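Nirneo Collect 2, reviewed after four months of use
15 April 2024

Nirneo Collect is a desktop program for recording teleoperated demonstrations in simulation and exporting them as training episodes. We have run version 2 since December on one Gruvstead workstation, mostly for pick-and-place tasks. Over 1000 episodes have gone through it.

Setup took an afternoon. The Luvmont hand controller was recognized at once; the older Strömberg pedal needed a driver that the manual does not mention. Recording starts and stops on the pedal, and each episode is saved with joint states, gripper width and camera streams on a shared clock.
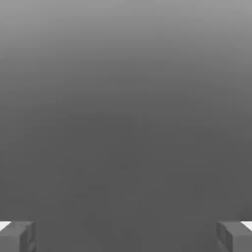
Wrist camera rendering is the weakest part of the package. The default world has a flat gray ground that blends into a gray background, and there are no lines or tiles to judge distance by. With the fingers open at the bottom corners and nothing between them, the operator has little to go on for height. We added a checkered floor, and our discard rate fell. The setting is buried in the world file and resets on upgrade.

Export is fast. A batch of 500 episodes converts without attention, and failed ones are listed by number. Trimming idle time at the start of an episode still has to be done by hand, one clip at a time.

Pros: stable clock, clear logs, quick export.
Cons: plain default world, no batch trimming, thin manual.

Rating: 4 out of 5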